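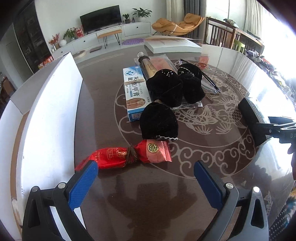 Glass tops on café and function-room tables are to be checked at each change of layout and at least once every 28 days. The check covers the top, the pads between top and base, the base, and anything laid under or over the glass. A patterned cloth under a round glass top, such as the brown one with the carp and swirling clouds, helps the checker in one respect: the drawing can be followed with the eye, and a break in a line may be a scratch in the glass. It hinders in another. Chips are harder to pick out over a busy pattern, so lift the glass and repeat the check over plain paper.

Print this page | E-mail this page

TABLE CHECKLIST, GLASS TOPS
Site: Prornside, ground floor and annexe
Checked by: Ketill Damgaard
Date: 2/7/26

1. Edge of glass, full circuit, gloved hand.
Result: Pass, except table 902.
Comment: Chip on the underside of the edge at 902, found by touch, not visible from a standing position. Top withdrawn and wrapped. Do not grind on site.

2. Surface scratches.
Result: Pass.
Comment: Light marks on most tops. None catches a fingernail.

3. Safety mark on glass, legible.
Result: Fail on two tops.
Comment: Mark absent or worn away. Treat as ordinary glass until the supplier confirms otherwise. Hauksdóttir has been asked for the delivery sheets.

4. Pads between glass and base.
Result: Pass with comment.
Comment: Grollo clear pads fitted throughout the ground floor. Those in the annexe have gone yellow and hard. Replace the full set per table, never single pads, or the top will rock.

5. Movement of top under side load.
Result: Pass.
Comment: Push at the edge with one hand, level with the top. Movement of a few millimetres is accepted. Where a cloth lies between pad and glass the grip is reduced — check these twice.

6. Cloth under glass.
Result: Pass with comment.
Comment: Hem must not hang where a chair arm can catch it. One cloth trimmed. Damp found under one top near the service door; cloth removed for drying.

7. Base, joints and feet.
Result: Fail, one table.
Comment: Banden pedestal, stock number 1024, has a cracked foot. Out of use, tagged, moved to the store.

8. Load on top.
Result: Pass.
Comment: House limit is 18 kg spread over the surface. Urns stay on the sideboard.

9. Heat.
Result: Pass.
Comment: Mats are in use. Two more needed for the annexe.

10. Clearance to walls and doors.
Result: Pass.
Comment: Annexe door swings to within a hand's width of the nearest top. Door stop to be moved.

Actions carried forward from March: door stop (still open), spare pads (closed), lifting cups for the larger tops (closed).

Lifting a top is a two-person job. Shoes on, gloves on, route cleared first. Carry upright, set down on felt — never on a corner of the base.

We use cookies to remember your settings. Accept | Manage

Comments (3)

petra_w
Item 4 matches what we found. Ours went hard in under two years next to a radiator. Is there a heat rating on the packet?

K. Damgaard
None on the packet. I have written to the supplier and will add it to item 4 when I hear.

Oldroyd
Item 1 should say to check before the cleaner comes round. Polish fills small chips and you miss them.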